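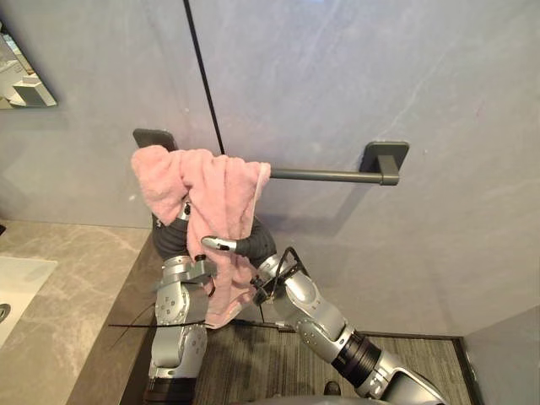 Page last changed: November, by Irfan Chong

Notes for session 11: How a port town becomes a business town

Welcome back! Last time we left Kostutham as a small harbor with a fish market and one bank, and I promised we would get to the money part, so let's get to it.

Start with the free zone. Goods could come in, be sorted or repacked, and go out again without duty being paid on them. That sounds dull – I thought so too as a student – but it meant a trader could keep stock close to buyers without tying up cash in taxes. In the first year 147 firms signed up for space, most of them tiny, and a fair few shared a desk and a phone line.

Next came the services. Once you have traders you need people to insure the cargo, check the contracts and lend money for 60 or 90 days at a time. Valtonen opened its freight office there early on, and Cillasov followed with short-term loans. By the time of Saodah Rondonuwu's survey (it's in your reader, please do read the tables and the footnotes too) there were 3857 registered companies, and nearly 41 percent of them did no shipping at all.

Rents are the sore spot. Pao-chu Tse's chapter argues that high rents pushed small workshops out to Vorkik, while Endang Manurung thinks they were leaving anyway for cheaper labor. Have a look at both and come with an opinion, even a half-baked one!

For next time: Tse, chapter 4, and one page on who gains when a free zone grows. Reto Eder will take the discussion group at 3 p.m. as usual.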